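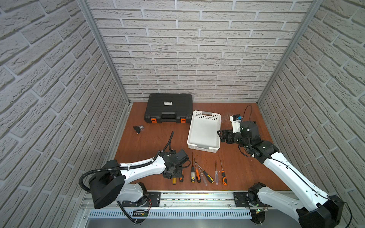 Clelby Kaser two-arm kit: notes after a winter and spring of use

I bought the Kaser kit from Clelby in January and have had it running most evenings. A few people wrote to me after the unboxing post and asked whether it was worth the money. I paid $3,586 with shipping, for the two arms, the front rail, the mounting plates, the control boards and a license for Pastor, the software that runs it. The enclosure was extra. I got the corner posts from Grivach, a surplus dealer I've used before, and put up brick-pattern wall panels that I already had.

Assembly took me a weekend and one more evening. The manual says an afternoon. The arms come mostly built, and the slow part is the cabling. The left arm has the thick corrugated conduit and the right one has only the thin cable along the links. Clelby changed the cable set partway through the production run, and my kit came with one arm of each kind. I asked support about it and they said both are current. The conduit is stiffer and wants to stand up past the wrist in a loop. The thin cable stays out of the way better, but I have had to redo the ties on it twice.

The job I've been using to test it is putting hand tools away. I lay screwdrivers out on the board with the handles toward the front and have the arms put them in a plastic basket. It's a dull job, but I have plenty of screwdrivers and they're all different thicknesses, which is hard on a gripper.
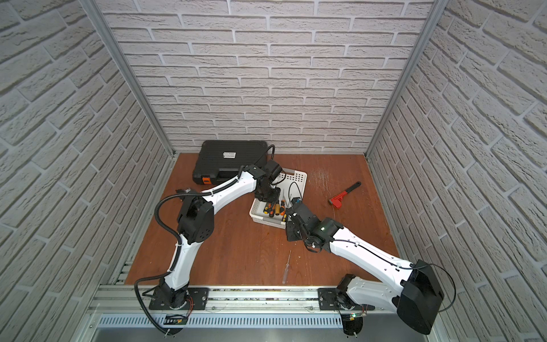
Pastor has two ways to set up a task. You can teach it by moving the arms through the motion and saving points, or you can record a set of runs by remote control and let the software work out a routine from them. I started with the first and gave it up after a week. Saved points only work if every tool is exactly where it was last time, and mine never are. The second way needs more patience. I recorded 20 runs before the results were any use to me, and I kept adding to them after that.

With those recordings loaded, my best evening was 19 tools in a row without me reaching in. That was with the fat-handled ones. Small handles are where it has trouble. The fingers are fairly blunt, and on a thin handle they tend to close a bit high and push the tool along the wood before they get hold of it. Slowing the last part of the approach helped some. I set mine to half speed for that stretch.

Clear handles are a separate problem. The wrist cameras see the brown wood grain right through them, and Pastor will sometimes go for the shaft. I asked Clelby about this too. Their advice was to record more runs with the clear ones in different spots and to keep the lights steady. I did both and it got better, though I still wouldn't walk away from it. 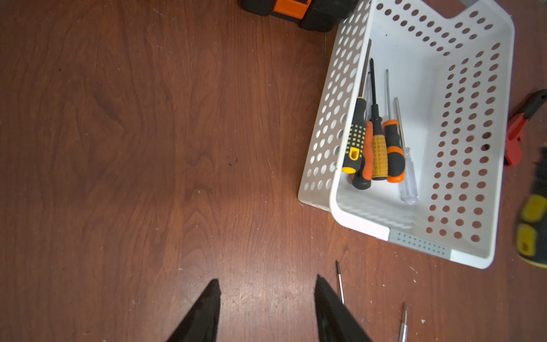

The wrist cameras themselves are decent. The view takes in both fingertips, so you can tell whether you're lined up before you close. Glare off the bottom of a white basket is the one thing I'd warn about. I'd buy a gray one if I were starting over. The cameras plug in with a small connector that I don't trust much, and I put a dab of hot glue on each.

Noise is low. You could run this in a room next to someone sleeping. The big elbow joints get warm after a long session and I let them rest for a while when they do. The boards near the bases are out in the open with their wires showing, and for this price I think they should have covers. I'm careful when I sweep up around them.

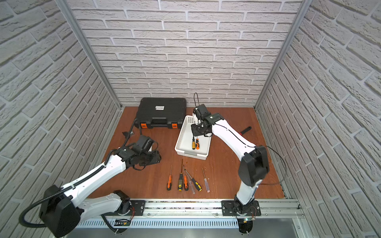
Sharing space between the arms is the part of Pastor I would most like to see improved. You draw a zone for each arm, and the software holds one arm back if the other is inside the shared part. It's cautious to the point of being slow. With the right gripper down over the basket, the left one has to stay out over the wood on its own side, even with a row of screwdrivers lying right there in front of the basket. You can shrink the shared zone by hand, but then you're responsible for what happens, and I have one scratched link already from trying it.

Support has been good. Email answers came in 2 days or less, and they sent a replacement gripper finger free after I cracked one in the first month. Spare parts are listed on their site with prices, and the screws are ordinary sizes.

Would I buy it again? Yes, for someone who wants to learn this stuff at home and has the bench space. If you just want something to sort your tools, buy a drawer organizer. I'm going to try the pipe wrench next, and I'll post the settings if it can hold the weight.

Posted May 2024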